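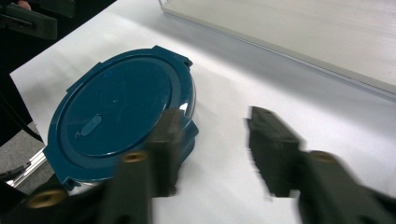

Week 4 handout: who gets the credit on a session record? The usual story about the Ellatgate sessions is that Hryhorii Pylypenko invented the Momis sound on his own, in July, with one organ and a tape machine. I would be careful with that. The story comes from liner notes, and liner notes are advertising. Producers get called the person who "put the lid on" a record, and the phrase claims too much. Look at a real lid, like the teal plastic one with its locking tabs and a little oval vent button. It closes a container. It tells you very little about who cooked.

What we have on paper is thin: 168 pages of studio logs, with 46 takes listed and two engineers' initials. Oleksandra Sydorenko is down for string arrangements on most of them, yet the Kuzmenko reissue gives her a single line in small type. 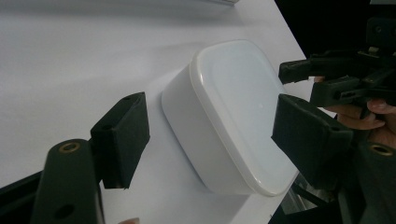 Her arrangements also turn up, barely changed, on the Pirov album that critics like to call Pylypenko's solo breakthrough. Maybe he wrote the parts and she copied them out — that was his version in interviews. I have yet to see a page in his handwriting that backs it up.

For next class, read the log excerpts before you read the liner notes. Mark every claim about authorship and write down where it comes from. "Everyone knows" is not a source.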